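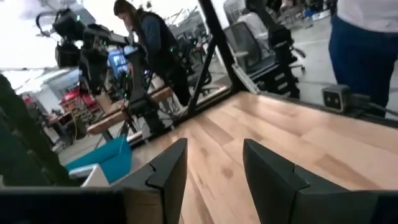 Kornholm workroom: where we've got to since August

Dear Chie,

You asked for something short and I've failed already, so put the kettle on. The room is in daily use, the furniture money is mostly spent and I'm very pleased with how it's going (with one exception, which I'll come to).

Tables first, as that was the biggest line in the grant. We went for the pale butcher-block tops in the end. I know your panel leaned towards the white laminate in the Sasaki quote, and it was cheaper, but we had a sample of each on trial for a fortnight and everybody drifted to the wood. It's kinder under bright lights, and you can sand out a scratch and carry on. There are knots and little dark spots here and there, which one or two people grumbled about at first. I rather like them! The tops have been oiled and they'll want doing again in the spring — I've put that in next year's upkeep figure so it doesn't come as a surprise.

We had a wobble over the workbench, quite literally. It came with one foot shorter than the rest and Zunville, who supplied it, took 17 days to send the right part. It's level now. We've also settled on keeping it at an angle instead of square to the tables, as people kept catching their hips on the corner when they came past with their hands full. It looks a bit odd on the floor plan but it works much better.

Chairs. We ordered 11 of the black mesh-backed ones and they've all arrived. I'd budgeted for padded seats throughout, but the mesh is so much nicer when the sun comes round in the afternoon, and the difference paid for delivery. Four of them have stiff height levers. I've reported it and the supplier is being decent about it, so no cost to us, only a nuisance.

The floor is finished as well. You may remember the argument about colour (I was on the losing side, I wanted green). The grey has turned out very sensible. It bounces plenty of light about and the back of the room with the desks feels twice the size it did. It does show crumbs, so we've brought in a rule about eating at the desks and not at the tables, and so far people are mostly sticking to it.

Now the exception, storage. The Lokidix cupboards are still not here. They were promised for a Thursday, then the next one, and now I'm told "soon". Until they come the small stuff is crammed onto the red-and-wood rack and I spend far too much of my morning fetching things. I've held back the final payment and would like your blessing to cancel and buy locally if they let us down again. The local price is 128 pounds more in total, and we can cover it from what's left in the delivery line.

Still to do before the next report: tidy the loose cables at the table edges, get a second coat hook rail up by the door, and sort out a proper place for the recycling, which moves every time I turn my back.

Receipts are in the shared folder, named by supplier. If you'd like to come and see it all, mornings before ten are best, while the room's still fairly quiet and I can show you round properly. Do let me know about the cupboards when you get a minute.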